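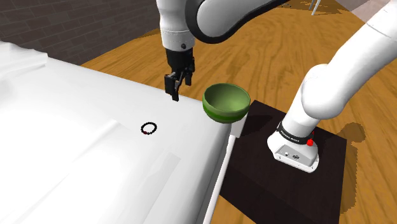 Figure 2. Simulated robot arm with a green bowl beside the gripper and a beaded bracelet on a white covering.

4.2 Weight cutting and late-round output

The fighters in this part of the study were drawn from two amateur mixed martial arts gyms, Plaltach and Funar. Both gyms train athletes mainly in the lighter divisions, where cutting weight before a bout is common. A total of 22 fighters agreed to take part. Each one gave a body weight on waking for the six days before weigh-in, and again on the morning of the bout. Coaches were asked not to change their usual plans for the sake of the study.

We split the group by how much weight was lost in the last six days. Fighters above the median were placed in the heavy-cut group and the rest in the light-cut group. The split was made before any bout footage was scored, so the people scoring did not know which group a fighter belonged to. Two scorers, Fourie and Mathebula, worked separately and met only to settle disagreements. Most of these had to do with strikes thrown in the clinch, where it is hard to tell a short punch from a push.

Output was taken as the number of strikes attempted in each round, whether or not they landed. Takedown attempts were logged separately. To compare fighters with very different styles, each fighter's first-round output was set to 100 and later rounds were given relative to it. A wrestler who throws few punches can then be placed next to a striker who throws many. The drawback is that a slow first round makes the later rounds look busy, and this should be kept in mind when reading the results.

Output fell between the first and third rounds in both groups. The fall was larger in the heavy-cut group, by around 30 points on the relative scale. The gap was already present in the second round but was small, and it would not stand on its own. Takedown attempts showed no clear pattern. Several heavy-cut fighters shot for more takedowns late in the bout, which their coaches put down to a wish to slow the pace - a point also raised by Moodley in his earlier work with boxers who had moved to mixed rules.

Bouts that ended before the third round could not be used for the main comparison. These were kept in the first-round data only. It is possible that the fighters worst affected by the cut were also the ones stopped early, in which case our figures would understate the effect. We did not have enough stoppages to test this.

Rehydration was left to the fighters and their corners. Chauke and Nkosi interviewed the coaches at both gyms in March, after the last bouts, and found that practice varied a good deal even within one gym. Some fighters ate a full meal soon after weigh-in, while others took only fluids until the evening. Section 4.3 looks at these differences using the interview notes and the bout-morning weights.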